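Wrist cam on a shared bench arm, quick setup

Wrote this up for whoever gets the bench at Stoltow on Saturday. Assumes the arm is already bolted down and homing ok.

Parts
Bredel wrist bracket, the short one
small USB camera
460 mm cable, longer ones snag
zip ties, 8 of them
Tivomden gripper plate

Step 1. Power off. Really off, at the wall. Bracket goes on behind the gripper, screws finger tight for now.

Step 2. Run the cable along the outside of the forearm. Leave slack at the elbow, then swing the joint by hand end to end. If it pulls, redo it. Dont tape it.

Step 3. Plug in, open the Skinner viewer, set port 661. No picture? Unplug, wait, try again. Works second time mostly.

Step 4. Angle. You want the fingers at the edge of view and the work area past them. Tilt doesnt matter, the viewer can rotate it later. Tighten the screws once you like it.

Step 5. Move the arm through a few poses and save a still at each one. Look at how much of the view is bench and how much is everything else. In the first three a dark ribbed knit takes up most of the top, with the room tipped over under it. The last one has the gripper finger reaching to about the middle and a lot of blur behind.

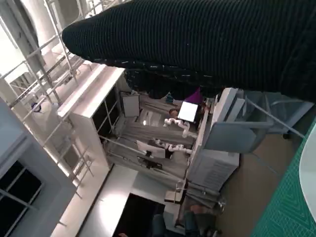
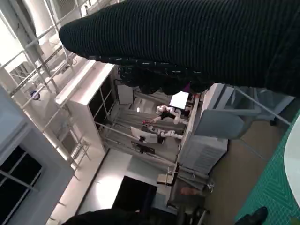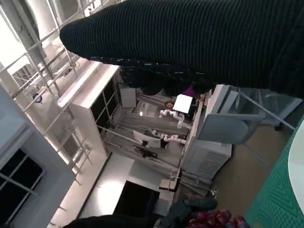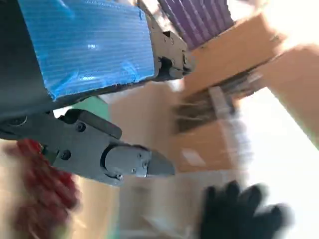

Step 6. Fix the blur
Drop the arm speed first. Then shorten the exposure and add a lamp if it goes too dark. Save teh settings under your own name, not over the default.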